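4.2 Comparação das garras em bancada partilhada

A segunda série de ensaios opôs as duas garras do estudo sobre a mesma bancada, com os braços montados frente a frente. O braço da esquerda manteve a garra Wouters de dois dedos pontiagudos; o da direita recebeu o módulo Voserix, de estrutura aberta, equipado com uma haste metálica fina na extremidade. Ambos foram comandados pelo controlador Utungate, com ciclo de 1000 Hz e a mesma versão de firmware utilizada na secção anterior. A disposição geral dos dois manipuladores em relação à superfície de trabalho apresenta-se na Figura 3.

A opção por manter sobre a bancada objetos alheios à tarefa foi tomada ainda em fase de planeamento. Nos ensaios preliminares do laboratório de Sulldale, realizados sobre superfície livre, as duas garras obtiveram resultados praticamente indistinguíveis, o que tornava a comparação pouco informativa. Na configuração definitiva, as peças de interesse, de pequena dimensão, partilham o espaço com objetos de volume e textura muito diferentes: na Figura 3 observam-se um saco de tecido azul-claro e uma capa preta de raquete, ambos na placa posterior. A zona útil foi mantida na placa anterior, de tom mais claro, ao alcance dos dois efetuadores.

O protocolo previu 50 tentativas por garra. Em cada tentativa, o efetuador partia da posição de repouso, aproximava-se da peça por uma trajetória calculada no início do movimento e executava uma única ação de contacto. Considerou-se válida a tentativa em que o desvio final da peça permanecia dentro da tolerância definida na secção 3.4. Não se admitiram correções manuais depois do início do movimento, e as tentativas interrompidas pela paragem de segurança foram contabilizadas como falha.

A garra Wouters concluiu com êxito 88% das tentativas. As falhas concentraram-se nas peças planas, designadamente nas placas de circuito de pequeno formato, cuja espessura obriga os dedos a trabalhar muito próximo da superfície. Nas peças verticais de base circular o comportamento foi regular, e a abertura dos dedos mostrou-se suficiente para absorver pequenos erros de posicionamento lateral. Registou-se, contudo, uma tendência para o arrastamento da peça quando um dos dedos estabelecia contacto antes do outro — efeito já descrito na secção 4.1 a propósito da calibração do punho.

O módulo Voserix exige uma leitura diferente. Montado com a haste, não realiza preensão no sentido estrito; a sua função nestes ensaios foi a de tocar, empurrar e reorientar. A comparação direta das taxas de êxito seria, por isso, enganadora, e optou-se por confrontar as duas soluções em duas grandezas comuns: o erro de posição no primeiro contacto e o tempo decorrido até à estabilização. Na primeira, o módulo Voserix foi consistentemente superior em peças planas. Na segunda, a vantagem coube à garra Wouters, que dissipa mais depressa a oscilação residual do braço. A haste, sendo esbelta e saliente, amplifica qualquer vibração transmitida pelos elos superiores.

Importa assinalar uma dificuldade de natureza geométrica. O elo superior do braço da direita atravessa em diagonal parte do campo de visão da câmara elevada e oculta uma porção da zona posterior da bancada. Enquanto a tarefa decorre na placa anterior, a oclusão tem pouca influência na estimativa de pose; quando o alvo se desloca para trás, o número de observações utilizáveis diminui de forma acentuada. O recurso a uma segunda câmara lateral foi ponderado e adiado para a fase seguinte do projeto. A luz natural proveniente das janelas constitui outra fonte de variação, atenuada pelas persianas e por um ajuste fixo da exposição.

Quanto ao desgaste, cada efetuador foi submetido, fora da bancada partilhada, a 3000 ciclos de abertura e fecho ou, no caso da haste, de contacto e recuo. As folgas medidas no final mantiveram-se abaixo do limite de substituição. A inspeção visual revelou apenas um ligeiro polimento nas extremidades dos dedos da garra Wouters, sem alteração mensurável da força de aperto.
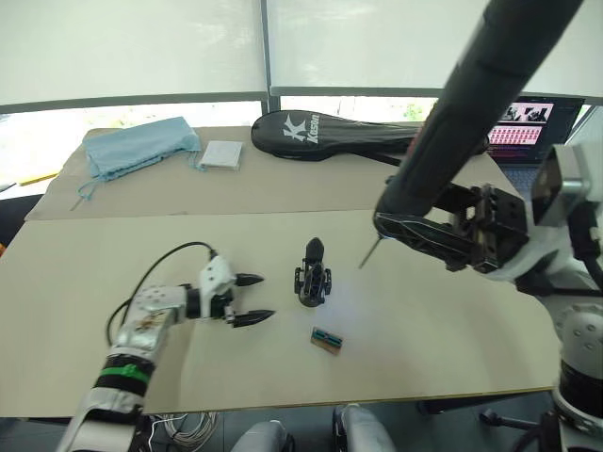 Os resultados sugerem que a alternância entre os dois efetuadores, com atribuição da tarefa segundo a altura da peça, merece ser avaliada em condições de funcionamento simultâneo. Essa avaliação depende de uma alteração no planeador do Utungate, que na versão atual reserva todo o volume central a um único braço de cada vez. Os parâmetros da reserva de volume encontram-se na secção 5.

Partilhas: 50 | Comentários: 3

Comentários dos leitores

Leitor registado: Seria útil publicar a tolerância em forma de tabela. Na secção 3.4 o valor está no meio de um parágrafo e custa a encontrar.

Leitora registada: Testámos uma haste semelhante e a vibração reduziu-se bastante ao baixar a aceleração no último troço. Os autores mantiveram o mesmo perfil de velocidade para as duas garras?

Resposta dos autores: Sim, o perfil foi idêntico. Um ensaio com aceleração reduzida no troço final está previsto para fevereiro.

Contacto: secretariado do laboratório de Sulldale | © Todos os direitos reservados | Voltar ao topo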